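Trinthorpe South is a ward of Statcombe District Council, and one of the liveliest little battlegrounds in the county. It returns two councillors and had 3,322 registered voters at the last count. The ward takes in the old market quarter, the Moya estate and a string of farms along the river.

History

The ward was created when the former Trinthorpe seat was split in two. For years it was a safe bet for the Independents, who held both places with hardly a leaflet delivered. That changed with a by-election on October 20, 2022, one of the most gripping contests the council has seen. Ezequiel Cabello, a first-time candidate, took the seat with 800 votes out of 1,339 cast — a wonderful result in a ward where he had been expected to come third.
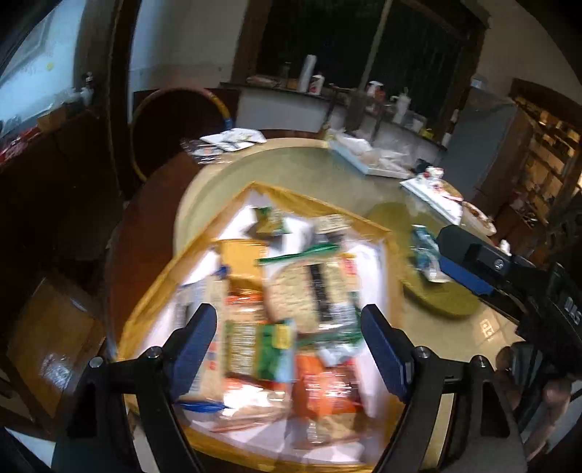
Packaged snacks in a white-lined tray, with crackers in a clear zip bag.

The campaign turned on buses and the future of Drarkura Hall, the much-loved meeting place on the Moya estate. Cabello's petition to keep the hall in public hands gathered 500 signatures, and the council later dropped its plan to sell. Debates at the hall drew people from well outside the ward, and questions from the floor often ran on past closing time!

Boundaries

A review published in June moved two streets north of the station into Trinthorpe North. The riverside farms stayed put, despite a spirited bid by the neighbouring parish to claim them. The new lines apply from the next full council election.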